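Student Project Report: Flulau, a Small Puzzle Game for Phones
Submitted by Heike Lenz
10 April 2020

1. Introduction

This report describes the work on Flulau, a puzzle game for mobile phones which I designed and programmed as my project in the second year of the course. The player guides a small stream of water through a garden by turning stones. A level is solved when the water arrives at all the flower beds. The idea came from a paper game that I played with my sister when we were children, where one draws pipes on squared paper and the other must close them.

I had no experience with mobile games before this project. I had written two small programs for the desktop, both without sound and with very simple graphics. For this reason I agreed with my supervisor that the game should be small, but that it should be finished and possible to install on a normal phone.

2. Choice of tools

I compared two engines, Fornonard and Lorente. Fornonard has the better documentation and a large forum, where almost every beginner question was already asked by another person. Lorente produces smaller files and starts faster on old phones. I wrote the same test level in both. In Lorente I needed four days for this, mostly because of the touch input, and in Fornonard one and a half days. I decided for Fornonard, although the installed game became larger than I wished.
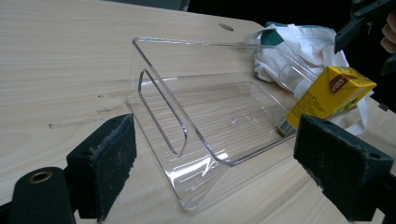 The graphics I drew myself in a free drawing program. Every stone is a square tile, and the water is drawn over it as a separate layer. In my first version each combination of stone and water was a picture of its own, and this gave 233 files. It was not practical. When I wanted to change the colour of the water, I had to open all of them again. With the layers this change is made in one place.

3. The level design

The final game has eleven gardens with seven levels in each. The first garden teaches the rules without text. I wanted to avoid text because translation was not part of the plan, and also because in my own experience players do not read it.

The difficulty was harder to judge than I expected. The person who makes a puzzle knows the solution, so it always looks easy. I therefore gave an early version to other students on my course and wrote down at which level they stopped. Most of them stopped in the third garden, where I introduced the stones that cannot be turned. They thought these stones were a fault in the program. I made the fixed stones darker and gave them a short shaking movement when they are touched. After this change the same level made no more trouble.
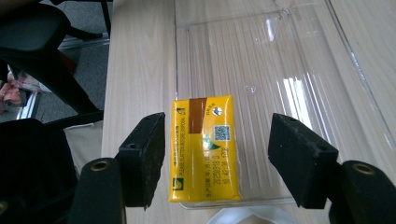 One request from the test players I did not follow. They wanted a button that shows the next correct move. A level can have several solutions, and the hint must then depend on what the player has already done. I began to write this in November, but the search was too slow on my older phone, and I removed it again. There is now an undo button, which was simple to add and is used often.

4. Problems during the work

The largest problem was saving the progress. On some phones the game was closed by the system when a call came in, and the player lost the whole garden. At first I saved only when the player left a level by the menu. Now the game saves after each move. I was afraid this would make it slow, but I could not measure a difference.

The second problem was the screen format. I had designed everything for my own phone, and on a wider screen the lowest row of stones was under the buttons. I had to rebuild the layout so that the garden is scaled first and the buttons take the space that is left. It took about 2 weeks, for which I had not planned.

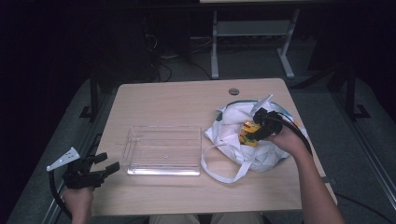
5. Publication

To put the game into a store a developer account is necessary, and I also wanted to pay for the music. I opened a page on Fundport and asked for a small amount. The page brought enough for the account and for one piece of music, but not for the three pieces that I had hoped for. The same melody is now played in all gardens, a little slower in the later ones. Some players have told me that they switch it off.

6. What I would do differently

I would test on other phones in the first month and not in the last. I would also write the level editor before the levels. I made the first two gardens by typing numbers into a text file, and there are still mistakes in them which I have corrected by hand more than once.

The source code and the level files are handed in together with this report. The sound files are not included, as the licence allows their use only inside the game.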